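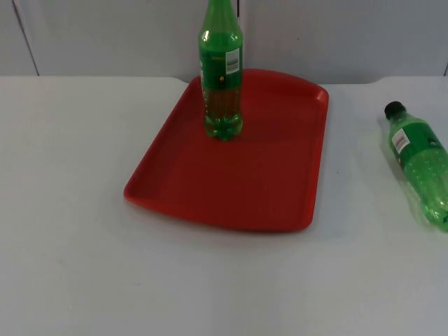

Figure 1. Red tray and green bottles on a white tabletop.

Student Projects > Media and Society > Music Rights in Film

Clearing Songs for a Low-Budget Music Documentary: A Case Study
Posted in April by the Kokavley Project Group

1. Purpose of the project

This report presents the findings of a one-semester project on music licensing for independent film. The group followed the rights clearance of a documentary on the Proltska, a regional rock band that recorded two albums and separated before either was sold outside its home area. The film was produced by Kokavley, a small company with no legal department. The group was given access to the company's correspondence and budget sheets on the condition that individual members of the band not be identified.

The question set for the project was a narrow one: what does a producer have to obtain before a song may be heard in a finished film, and at what stage of production should each permission be requested?

2. Background

Two separate permissions are usually needed when an existing recording is used in a film. The first is a synchronization license, which covers the written song and is granted by the songwriter or publisher. The second is a master use license, which covers the particular recording and is granted by the owner of that recording, often a record label. A producer who holds only the first may hire musicians to record the song again. A producer who holds only the second may not use the song at all.

Permission to tell the story of a band is a different matter. Facts about public events can generally be reported without a license, although contracts between former members may limit what one of them is free to say or sell. The group did not study such contracts in detail.

3. Method

The group read 2,479 pages of letters, invoices, cue sheets and draft agreements. Each document was entered in a shared table under the song to which it referred. Documents that dealt with more than one song were entered once for each. A second reader checked all entries for the songs that were refused.

4. Findings

The first cut of the film contained 8 songs. All had been recorded for Sonix, the band's only label, which still held the masters. The label replied promptly to the first letter and offered a single fee of $2,000 for all of the recordings, limited to festival screenings. Streaming was to be negotiated later.

The written songs proved more difficult. The publishing rights to most of them had passed to Stöckli, a music publisher, but two had never been assigned and remained with the members who wrote them. One writer agreed in a short letter. The other declined, and both of that writer's songs – which were written jointly with the first – were removed from the film. The opening sequence had been edited to one of them and had to be cut again.

The correspondence shows that the request to the writers was sent after the picture had been locked. The request to the label had been sent over two months earlier. No document explains the difference. The budget sheets list the label under "music" and the writers under "interviews," and the group considers it likely that the writers' approval was assumed.

5. Limits of the study

The report rests on the files of one company. The label and the publisher were invited to comment and did not reply before the deadline. Telephone calls are mentioned in several letters, but no notes of them were kept.

6. Recommendations

Producers should prepare a list of songs before editing begins and record the owner of the composition and the owner of the master in separate columns. Joint authorship should be checked for every title. Festival and streaming rights should be priced in the same letter, even where only the first will be purchased. Replacement music should be chosen for any song that is still uncleared when the rough cut is shown.

The blank clearance table used by the group is attached as Appendix A. Appendix B contains the cue sheet for the final version of the film.

Last updated: April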